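Speaker notes: Keeping a local newsroom open when the calls start
Kelly Prado, Arruda session, 2 p.m.

Start without slides. Say who I am: nine years at the Kindton paper, last four as editor. Thank Lindalva Mendonça for the invitation.

Open with the Pudton story. In May we ran a piece on land permits. Over the next 13 days the newsroom got 482 calls and messages. Most were rude. 103 were threats we passed to our lawyer. Pause here.

Point one. Write it all down. Genivaldo Siqueira kept one log with the time, the number and the exact words. The lawyer used that log and nothing else. Reporters who deleted messages to feel better could not get them back.

Point two. Take names off the door, keep them on the story. We talked about dropping bylines. Rosimeire Brandão, who wrote the piece, said no. Her choice, and I would leave it to the reporter every time. We did take home towns out of the staff page.

Point three. Freelancers. They have no desk, no lawyer, often no contract. We now put legal cover in writing before the first interview. It costs us money. Say so plainly, people will ask.

Point four. Sources. Two of ours in Jukum stopped talking. We did not push. One came back later by letter.

If time is short, skip point four and go to the radio example. Jussara Quintana's station read a short notice on air each time a reporter was threatened. No names, just the fact. Listeners wrote in to support them.

Questions I expect: Did the police help? (Slowly.) Did advertisers leave? (Two did.) Would we run it again? (Yes, with the lawyer in earlier.)

Leave the log template on the table by the exit. Ask people to change it to suit their own office. 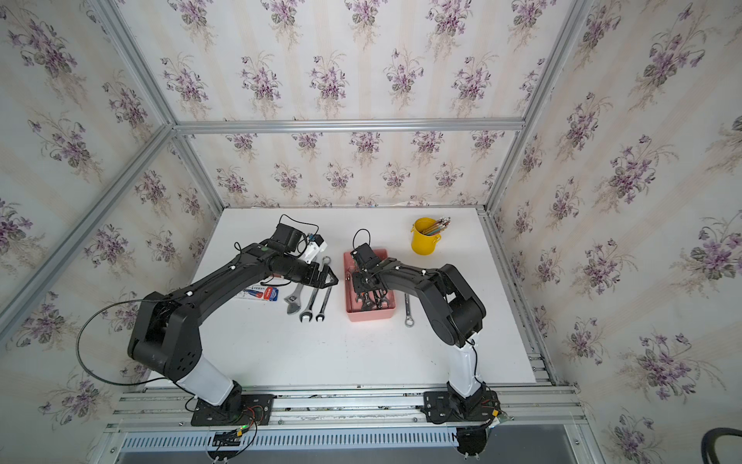
Last item, for whoever takes over this session next year: send the log template out ahead of time so people can read it before they come. Keep the talk to the four points and leave the rest for questions. For the closing slide, use dark type on a solid block. Violets on cream wallpaper will swallow thin white letters, and the contact address has to be readable from the back row.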